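How to wash and dry a sweatshirt so it keeps its shape

Skip to: Before you wash | Washing | Getting the water out | Drying | Folding and storing | Common problems

A decent sweatshirt should last years. Most of the ones that end up baggy at the hem, twisted at the side or covered in bobbles got that way in the wash or on the drying rack. The method below works for cotton jersey, brushed fleece and the usual cotton and polyester mixes. It isn't meant for wool or anything with a knitted-in pattern.

You will need:
A mild liquid detergent
A washing machine or a large bowl
Two bath towels
A flat airer, or a table you can spare overnight
A fabric comb if the surface has already bobbled

Before you wash

Check the label first. If it says 30, wash at 30. If it has been cut out or has faded, treat the garment as if it said 30 and no tumble drying.

Empty the front pocket. A paper tissue will leave bits in fleece that take several washes to clear. Tie any drawstring in a loose bow so that it can't pull through the hood, and close zips right to the top.

Turn the sweatshirt inside out. The outside then rubs against itself and not against the drum or the buttons on your other clothes. While it is inside out, run your thumb along the side seams and under the arms. If a stitch has gone, mend it now. A hole the size of a pea can be as long as your finger after a fast spin. 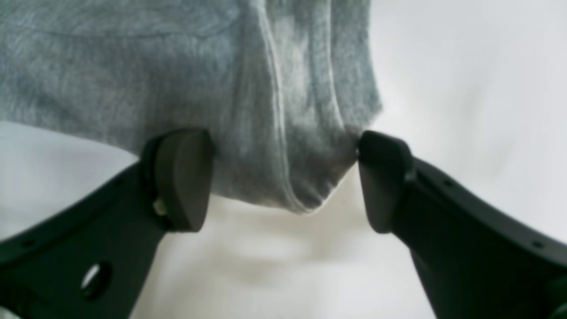 Words: Fongchan Sombatkul
Filed under: Laundry, Care and repair
Last updated: February

Treat stains separately. Put a little of the liquid detergent on the mark, work it in with a fingertip and leave it for a quarter of an hour. Don't scrub at fleece with a brush. It roughs up the surface and you will see the patch long after the stain has gone.

Washing

By machine. Sort by weight as well as colour. Jeans and towels are hard on soft knits, so put sweatshirts in with T-shirts and pyjamas. Fill the drum loosely, to no more than two thirds. Use the ordinary cotton or mixed fabrics programme, 30 degrees, and set the spin to 800 or lower.

Use less detergent than the cap suggests if you live in a soft water area. My own water comes from the Purside works and is very soft, and half a cap is plenty for a normal load. Too much leaves a film that makes cotton feel stiff.

Leave out the fabric softener. It coats the fibres and, on anything with polyester in it, tends to hold on to smells.

By hand. Run a bowl of lukewarm water and mix in the detergent before the sweatshirt goes in. Push it under, press it down a dozen times and leave it for 10 minutes. Lift it with both hands underneath, never by the shoulders. Rinse in clean water until there are no more suds, which usually takes three changes.

Getting the water out

This is the stage where most stretching happens. A soaked sweatshirt is heavy, and if you pick it up by the neck the whole weight hangs from the collar.

If it has been through a machine spin you can go straight to drying. If you washed it by hand, press it against the side of the bowl first, then lay it flat on a bath towel. Roll the towel up from the bottom with the sweatshirt inside and lean on the roll with your forearms, moving along from one end to the other. Unroll it and repeat with the second towel. Don't wring it.

Drying

1. Turn the sweatshirt the right way out and give it one firm shake.

2. Lay it on the airer or table, front upwards, with a dry towel underneath if the surface is wood.

3. Line up the side seams. They should run straight from the armpit to the hem. If one is creeping round to the front, ease it back with your palms while the cloth is damp. It will not move once it has dried.

4. Push the cuffs and the waistband together so the ribbing closes up.

5. Smooth out the body with your hands, working from the middle outwards. Pat it flat and don't pull.

6. Turn it over after a few hours.

In a heated room a medium weight sweatshirt dries overnight. A heavy one can take a day and a half. If you start on a Saturday morning it should be ready for Monday. Keep it off the radiator – direct heat makes the ribbing go slack and can leave a hard line across the cloth.

If you have no room to dry flat, put it over two bars of an airer with the fold at chest height. This shares the weight between them. Clothes hangers leave points in the shoulders.

I do use a tumble dryer when I have to. Choose low heat, take the sweatshirt out while the seams are still slightly damp and finish it flat. My old Avton has no low setting, so it only gets towels.

Folding and storing

Make sure the thick parts are fully dry. The armpits, the pocket corners and the inside of the hood are the last to go, and a sweatshirt put away damp will smell musty within a couple of days.

Fold the sleeves across the back, fold the sides in to meet them, then fold the body in half from hem to neck. Heavy ones go at the bottom of the pile.

Common problems

The side seam twists round to the front. The cloth was probably cut slightly off the grain. You can improve it by lining up the seams at every wash, but it won't stay put for good.

The cuffs have gone baggy. Dip just the cuffs in hot water from the tap, squeeze them in a towel and dry them pushed together. This works on cotton ribbing that hasn't lost its elastic.

It has bobbled. Lay it on a hard surface, hold the cloth taut and draw a fabric comb across it in one direction. Go lightly over the seams, where the comb can catch a stitch.

It feels stiff. Wash it again with no detergent at all, then shake it well before you lay it out.

More in this section: Washing a duvet at home – Taking up a hem by hand – Getting candle wax out of a tablecloth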